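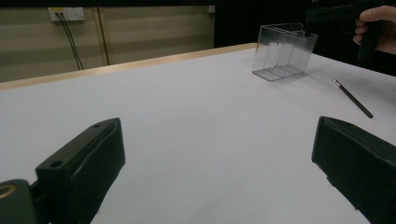 Automation and Everyday Work
Unit 5 notes: Can machines do chores yet?
Instructor: Stojan Vasić
Updated 11 June 2021

Read these notes before the section meeting. They cover the same ground as the lecture, with a little more on grasping and a little less on cost.

1. What we mean by a chore

A chore is a small job with a plain result. The pens are in the holder. The towels are folded. The parts are in the right bins. People do these jobs while thinking about something else, and for that reason we tend to rate them as easy. For a machine, the useful question is how much has to be known before the first move is made.

A dishwasher does a chore, but you do the hard part when you load it. The same goes for a washing machine. Both work inside a closed box where the water, the heat and the timing are set in advance. Clearing a desk has no box around it. Things lie wherever they were dropped.

2. Worked case: pen into organizer

Take a desk organizer made of clear plastic, with upright compartments, and one pen lying on the table next to it. The job is to stand the pen in a compartment. Break it into steps:

Find the pen and work out which way it points.
Close on it somewhere along the barrel.
Lift, and turn it upright.
Line up the end with an open compartment.
Lower it and let go.

Step two looks simple and often isn't. A pen is thin and close to the table, so the fingers have to come down very near the surface without pressing into it. A round barrel can roll when one finger touches before the other. Soft pads help, but a soft pad also lets the pen swing once it is in the air.

Step four is where clear plastic causes trouble. Many depth sensors work by sending out light and reading what comes back. Clear walls let much of it through and bounce some of it off at odd angles. The thin dividers are worse than the outer walls. A color camera may pick up edges and reflections, but those change when the lamp or the camera moves. A cardboard pen cup is a much kinder target.

Step five needs some sense of contact. If the pen catches on a divider, pushing harder may tip the holder over. A person feels the catch and wiggles. A machine needs either a force reading or a good rule for when to back up and try again.

3. Learning from people

One way to teach the job is to record people doing it with a gripper held in the hand, with a camera fixed to it. The camera then sees the job from close to where a robot's own wrist camera would sit. The person supplies the judgment – when to slow down, how far to tilt – and the program tries to copy it.

The weak point is coverage. If every recording starts with the pen on the same side of the holder, the program may learn the side along with the task. Vary the starting spot, the light, the table and the pen.

4. The shop floor

Costel Gashi's guest talk dealt with the packing line at Purnero. Main points from my notes:

The line handles 142 different parts. A robot arm packs 12 of them.
Those 12 are rigid, dull in finish, and arrive facing the same way.
Clear trays are still filled by hand.
A change of tray shape stopped the arm for a full shift. The people on the line switched over in minutes.

A shop floor can be arranged to suit the machine, with fixtures and fixed lighting. Most homes can't, and few people would want to live in one that was.

5. Where this leaves us

Single chores, in one room, with known objects: often yes. The same chore in a stranger's kitchen: sometimes, slowly, and with a person nearby. A whole list of chores without help: no.

For section

Pick one chore you did this week and write out its steps as in part 2. Mark the step you think a machine would fail first and say why. One page. Živko Ristić will collect them in room 14.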